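4.2 The open day at Villanueva

The second set of observations comes from an open day held at the Villanueva site on a Thursday in October. Unlike the laboratory sessions in Section 4.1, the open day was not arranged for the study. The site opens its doors twice a year to people from local food firms, and the robot cell was one of several stops on the tour. We asked to be present, and visitors were told at the door that notes would be taken for research.

Visitors came through in small groups, 30 people in all. Each group stood behind a low barrier while Jade Boychuk ran the cell and Faisal Kiani answered questions. Darcy Lévesque and Eimear Ó Conaill kept written notes from two positions, one beside the operator and one among the visitors. The notes were compared the same evening and differences were settled by discussion.

The task was the same for every group. The arm, fitted with the two-finger Dimo gripper, had to pick up short green pieces one at a time from a metal surface and put them down on a tray at the side. The control software was the Plilto build described in Section 3, with no changes made for the day. The grip force limit was left at the laboratory setting. Boychuk could stop the arm at any point, and visitors were told this before the first pick.

We had expected most questions to be about speed. In fact the visitors asked more about grip. Several people who worked on packing lines wanted to know how the fingers would cope with a smooth skin, and whether a piece would be marked by the pressure. One asked to see the same pick repeated with the piece turned on its side - this was done, and the group stayed past its time to watch. Questions about cost came up in the later groups only, and were passed to Tapio Lahtinen, who was at the Belix stand in the next hall.

Visitors also watched the fingers closely at the moment of contact. Both sets of notes record people leaning over the barrier at this point and falling quiet. The wrist camera view was shown on a screen beside the cell, and by the middle of the afternoon most groups were looking at the screen more than at the arm. Figure 6 is taken from this view. 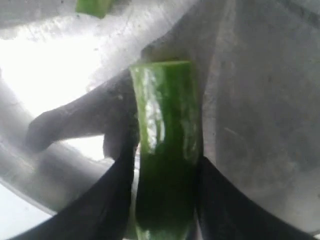

Figure 6. Wrist camera view of a green piece held upright between the two gripper fingers.

The shift towards the screen matters for how the notes should be read. A visitor who follows the wrist view sees the contact from close up but loses sight of where the arm is in the cell. Two visitors said they had not noticed the arm begin to move away from the surface until Boychuk mentioned it. None of the laboratory participants reported this, but they had no screen. We return to the point in Section 5, where the two settings are compared.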